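Re: [workshop-list] Pamedby folding kit, anyone bought one?
From: Sudheer Rao
Date: 08/11/2018

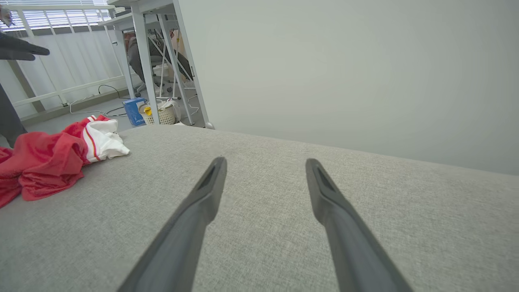

I had the loan of one from the Brelley office for 20 days and I'm still not sure what they think they are selling. Yi-an Lim wrote:

> The Pamedby people were at Haltville again and quoted us 1499 for the
> arm add-on, two fingers and the wrist camera included. They say it will
> pick up clothes from any soft surface and fold them. Hayes wants to
> order before January. Has anybody had one on something other than
> their demo table?

Yes, and I'd hold off. Any soft surface is a big claim. The fingers are narrow at the tip and perfectly decent on a single garment lying on its own. Put two down crumpled together, say a red cloth shoved up against a white garment with a stripe, and you are asking for a lot more. It has to decide where one ends and the other starts, and the leaflet has not a word to say about that. On a grey fabric surface I had it take hold of the upholstery more than once. You can set the grip lighter, but then it drops things.

The wrist camera is fine. I have no complaint about the picture, only about the idea that a picture is all you need. It sees what is in front of the fingers and little else.

As for the price, the 1499 leaves out the support plan. Ask them for that in writing. I was quoted 1486 by their other salesman for what sounded like the same box, so there is room to haggle, and I'd like to know what the missing 13 was paying for.

What I would want before Hayes signs anything:

- nearly an hour on our own furniture, with our own washing
- at least 6 garments in a heap, with us making the heap
- the failures left in when they send the video

If they agree to all that I'll happily come over and watch. Last time I asked, they offered me a brochure.

Yi-an, did they let you touch the controls at Haltville, or did their chap drive it the whole time?

Sudheer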